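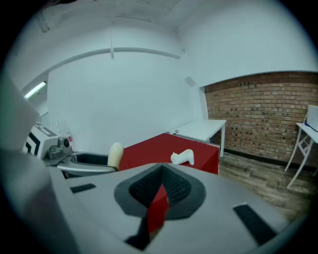 So what do you get in the Balano kit? A pair of hand-held grippers, a printed card of markers, a charging dock, a carry case and a login for the Plaltorlow software that turns your recordings into something a robot arm can learn from.

Got mine on 5/3/18 and I've been living with it ever since, so I figured I'd do a thread. I paid for it myself, no discount, no free stuff.

1/ Setup. The booklet says 6 steps and it really is 6 steps! I skipped the calibration one the first time (of course I did) and had to start over. With calibration done right, I was recording before my coffee was gone.

2/ Feel. You hold it by the grip behind the fingers and squeeze, and it picks up faster than I expected. The body is smooth and gray and kind of plain, but I like plain. My wrist gets tired after long sessions though - take breaks, people.

3/ Two hands. I thought I'd only ever use one gripper and I was so wrong. Anything floppy or flat, like a big sheet, goes way better with a second one in play. The square black-and-white marker sits on top of the gripper, and the software uses it to work out where that one is. Keep your sleeves off it!! 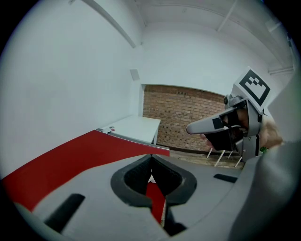

4/ Software. My least favorite part. Uploads are fine, but the review screen from Plaltorlow is slow and the playback button is tiny. I did 80 recordings last week and lost 3 of them to a frozen tab. Support in Bivthorpe wrote back the same afternoon and was super nice about it, so points for that.

5/ Versus the Rosales kit. I had that one on loan in February. Lighter, cheaper, and the fingers felt mushy to me. If you only do simple pick and place stuff it's probably plenty. For anything fussier I'd save up for the Balano.

6/ Would I buy it again? Yep, grippers yes, software plan maybe. They sell the 2 separately now, so check before you order. Going to try it on folding towels next and I'll add to this thread when I do.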